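Two arms, one basket of washing and a wallpaper that gives you a headache by lunchtime. Welcome to the gripper trials.

I got to Plaltum at half nine on a Wednesday, which was late, and they'd already started. Nilmini Chowdhury waved a screwdriver at me and carried on. She runs the bench. Siyabonga Mahlangu runs the software and, by his own account, the kettle.

The question is simple enough. Which fingers do you put on the end of a cheap pair of arms if you want them to handle clothes? Not boxes, not bottles. Clothes. Soft, floppy, never the same shape twice – most grippers hate them.

Three contenders this month. The Zarkier, a plain parallel jaw with narrow fingers. The Magagula, wider, with a rubbery pad you can peel off and swap. And the Fanard, which has a hinge in each finger and a price to match. Same arms for all of them, same controller, same jobs. Pick up a garment. Get it on a hanger. Peg it. Put it back in the basket and go again.

Chowdhury's team logged 3114 attempts before I turned up. 1609 of those were with the Zarkier, mostly becuase it arrived first and the Fanard was stuck in customs.

"People want a winner," she says. "I want to know what each one drops."

Quite a lot, as it happens. The Zarkier is lovely on hems. Gets right under an edge. But it pinches at a single point, so a heavy jumper swings about and twists, and then the second arm can't find the shoulder. The Magagula holds much better and lets go much worse. Thin cotton sticks to the pad. I watched it shake a T-shirt for nearly a minute like a dog with a sock.

Pegs are the nasty bit. You have to squeeze one open, keep it open, line it up and release, and the wide pads hide it from the wrist camera at exactly the wrong moment. Mahlangu moved the camera bracket up and out a bit in April and says the peg score went from hopeless to poor. He seemed pleased.

The cameras are an argument of their own. Yolandi Khumalo, who did the mounts, wants them closer in. Mahlangu wants them further out. Neither would budge while I was there and the mount has now been reprinted so many times there's a drawer of old ones.

Hangers next. Thin wire ones, chosen on purpose. They flex, they're hard to see against a busy background, and they slide along the rail when touched.

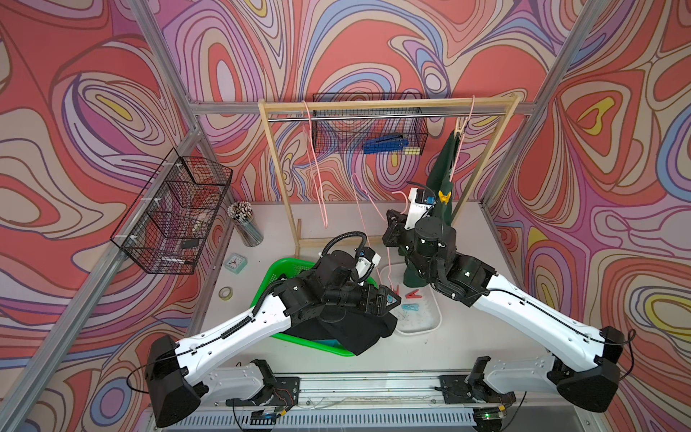 Cable drag matters more than I'd have guessed too. Add a few grams of wire out at the wrist and the arm sags, only slightly, but enough to miss a hook. Khumalo re-routed the lot and got some of it back. The rest is down to the controller, and there the cheap one they began with lost badly. Slow to respond, jerky on small moves. The replacement costs 70 quid more and everyone I asked said pay it.

And the Fanard? Strong on sleeves, good on pegs, a pain to recalibrate. The hinges drift, so it's back to the screwdriver before each session. Chowdhury would buy it for a lab and the Zarkier for anything else. Mahlangu would buy the Zarkier and spend the diffrence on a better camera.

They're running the Magagula again next week with a harder pad, on the T-shirts first.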